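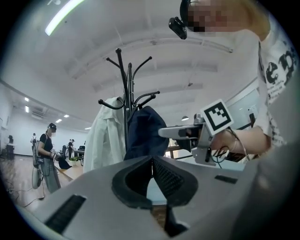 3.2 Keeping and reusing sample garments

Fashion programs make many garments that are worn once or never. At Plostcombe, each second-year student sews toiles in plain cotton before cutting the final fabric, and the toiles are usually thrown out at the end of term. We asked 17 students to keep theirs for one term and to log what they did with them. Entries covered unpicking, recutting, lending and disposal. Students who dropped the course before the final review were left out of the count, which left 15 complete logs.

Most reuse was small in scale. Sleeves and collars were taken off and pinned to later pieces, while bodices were rarely touched again. In eight logs the same collar was used for more than one design. Students working on outerwear kept more of their toiles than those working on dresses - the pieces are larger and there is more cloth to recut.
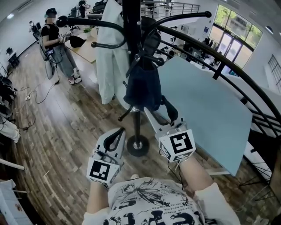 Gavin Shearer wrote in his log that he would have kept far more if the pieces had been labeled with size and grain line on the day they were cut, as he could no longer tell one front panel from another by April. Five other logs mention the same problem. The tutors, Elfriede Wyss and Damian Duda, had asked for labels in the course handout but did not check for them.

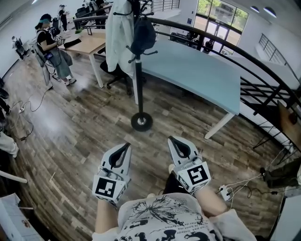

Figure 4. Coat rack with a long white coat and a black bag.

Fabric type mattered less than we expected. Cotton and denim toiles were recut at a similar rate. Knits were kept but seldom recut, and several students noted that the edges curled once the stitching was out. We return to knits in Section 4.

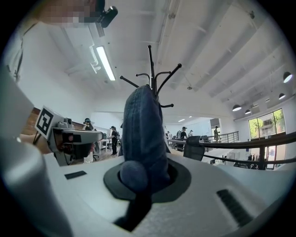 Figure 5. Dark blue fabric sleeve with faint vertical ribbing.

Last updated: 12 April 2020
Contact: Thandeka Le Roux, Rutherford Building, Plostcombe | © The authors | Back to top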